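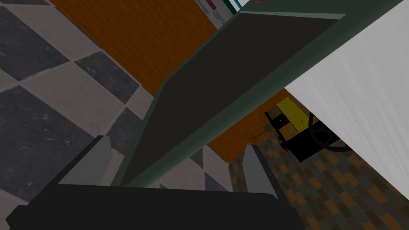 How many demonstrations do you need before a simulated kitchen package is worth paying for? Enough to train one task from start to finish and test it in a room the policy has never seen, and for me that came to 1,205 recorded episodes.

I bought a single-seat license for Volesora in April and have used it most working days since. It is a package for collecting demonstrations in simulated homes. You get a set of rooms, an arm with a two-finger gripper, a recorder, and an export tool. I train small policies for opening and closing things, so this review is mostly about doors, drawers and panels. I did very little pick and place with it.

Setup

Installing took one morning. The rooms download separately, and there are 22 of them in the standard license. The installer doesn't check for disk space before it starts, and mine stopped partway through the textures and had to be run again. After that everything opened without trouble.

The controller mapping is sensible out of the box. I changed the wrist rotation to a slower setting, and I would suggest anyone else do that on day one. At the default speed the wrist camera swings far enough that you lose track of which way is up, and in tight spots next to a cabinet or a wall that costs you the episode.

Rooms and surfaces

The rooms vary more than I expected for the price. Floors change within the same room, checkered tile in one part and small mixed orange and tan tiles in another, and the wood has visible grain. This matters if you train from wrist images. With the previous tool I used, Grekov, my policy learned the floor color and fell apart when I changed it. With Volesora the same training recipe held up better, though I also had more data this time, so take that as one person's result.

Lighting is the weak point. Dark panels come out nearly flat, with only faint streaks, and when the gripper is right up against one there isn't much for the camera to work with. I ended up adding my own brightness changes at training time. A lighting slider in the recorder would have saved me the work.

Recording

One button starts an episode and one ends it. A third marks it as failed but keeps it, and I used that one a lot. Failed attempts are saved to their own folder with the same format, so you can leave them out or train on them later.

My first 1,000 episodes were all done by hand. The rest I did with the assist mode, which slows the arm as the fingers get close to a surface. It is good for edges. It is less good for handles, where it slows down too early and the motion looks hesitant in the data. I threw out a fair number of those.

There is one bug to know about. If you reset the room while the fingers are touching something, the next episode can begin with the door already slightly moved. Orest Stetsiuk, who shares the license server with me, found it while going through my door episodes. The support desk at Vemley, the company that makes Volesora, answered the next day and said to open the gripper and back off before resetting. That works, but it should be fixed.

Export

Export is quick and the files are plain: images, joint positions, gripper opening, and a text label per episode. I moved 578 episodes into the Lysenko trainer with a short script and no conversion errors. Timestamps line up between the camera and the arm, which I checked because they did not in Grekov.

The label editor is slow. You can only change one label at a time - no batch edit, no search - so decide on your wording before you begin.

Would I renew

Yes, at the current price and for this kind of work. If your tasks are mainly small objects on counters, try the trial rooms first, as the grasping felt slippery to me and I didn't spend long enough on it to say why. For doors and panels it does the job. Four out of five.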